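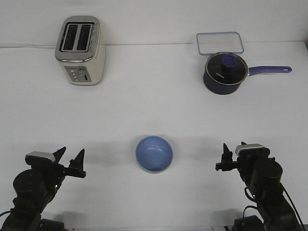 *Two arms, one blue bowl and the kitchen bench setup.*

Hi all – I'm looking for people to try out the Viklund, our two-armed benchtop kit, before it goes on sale next June. I look after testing at Prastov, and I'd love to hear from home cooks, tinkerers, teachers, anyone who'll tell me when the manual makes no sense!

You don't need to know how to code. If you can put a bookshelf together and follow a recipe, you'll be fine. We want 50 households, and each one gets the full kit on loan with the Lileck software already loaded. I'll pay $300 once your notes are in (spelling mistakes welcome, mine are full of them).

The tasks use ordinary kitchen stuff: a bowl, a saucepan with its lid on, a toaster. Pale things and clear plastic are especially interesting to me, so if your cupboards are full of them, please say so in your application.

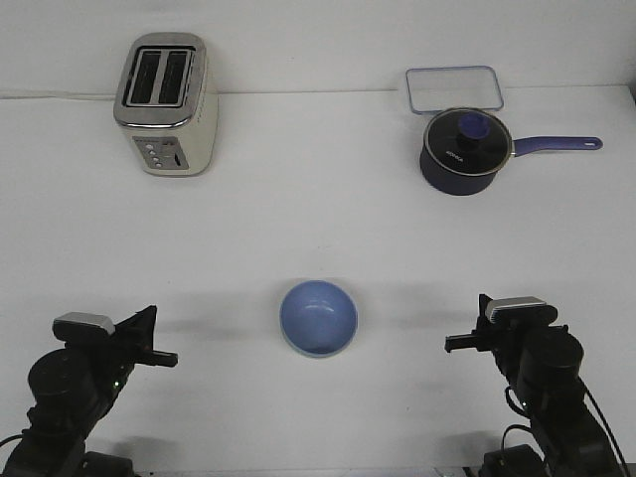

## What you'd be doing

- Setting up both arms on a table at home and keeping track of how long it took
- Working through the task booklet at your own pace over four weeks
- Writing a few lines after each session, grumbles included
- Joining one video call with me near the end

You'll need a sturdy table, a power point close by and a spare shelf for the box. Kids can watch, but the person at the controls has to be 18 or over. We cover the courier both ways, and normal wear and tear is on us.

The last trial was run with our friends at Zudov and gave us 616 pages of notes. I read every one, and the gripper settings menu got a complete rewrite because of them.

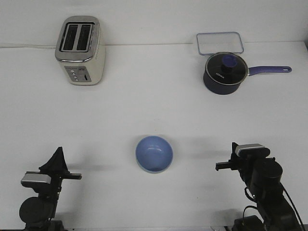
One tester from that round wrote that the first evening was slow going and the booklet skipped a step on calibration, but by the second week she was changing the settings without looking anything up. She'd still like a shorter booklet.

## How to apply

Send a short note to the Prastov testing desk with your town, your table measurements and what you'd like to try first. Applications opened 2025-11-11 and stay open until all the spots are filled.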